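Findari Community Learning Fund
Progress Report: Adult Evening Classes, Gavlow District

Last updated: November
Reading time: 2 minutes
Print this page | E-mail this page

This report covers the second half of the grant period for the evening class program delivered by Flanlow Adult Learning. It should be read together with the budget statement submitted separately.

Enrollment for the period closed at 509 learners against an agreed target of 400. Most of the increase came from the two bookkeeping courses and from English for Work, which now has a waiting list at both sites.

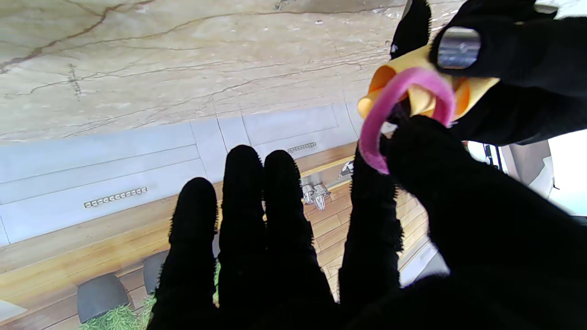

Wilfredo Lacson
Program Manager, Flanlow Adult Learning

Delivery

All courses set out in the grant agreement are now running. The Saturday session at the Gavlow site opened one month behind schedule while the lease was being signed – the missed classes have been added to the end of the term and will be completed within the grant period.

Tutor recruitment remains the main area of concern. One post in basic math was advertised twice without a suitable applicant. Zakhar Symonenko has agreed to teach the group until the end of term, and his hours have been charged to the staffing line as approved.

Learner materials

The program ordered 1,000 printed workbooks, of which 900 have been issued. The remaining copies are held for late enrollments. Learners in the intermediate group reported that the unit on invoices was too short, and a revised version is being prepared with Ndung'u Print Services at no extra cost to the grant.

Attendance was strongest in the first six weeks and fell during the harvest season, as it did last year. Start times on weekday evenings have been moved to 7 p.m. at the request of learners who work late shifts.

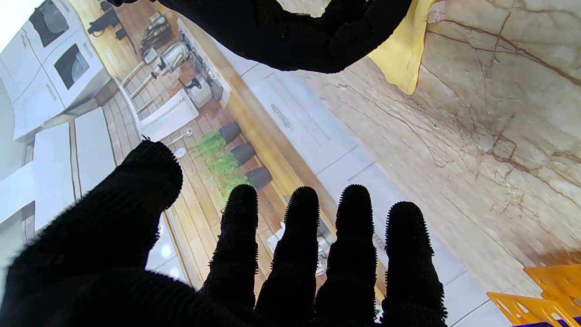
Next steps

The basic math post will be advertised again before the end of the term. We request the Fund's written approval to move the unspent travel allowance to tutor pay – the total budget would not change. Final attendance records and learner survey results will be attached to the closing report.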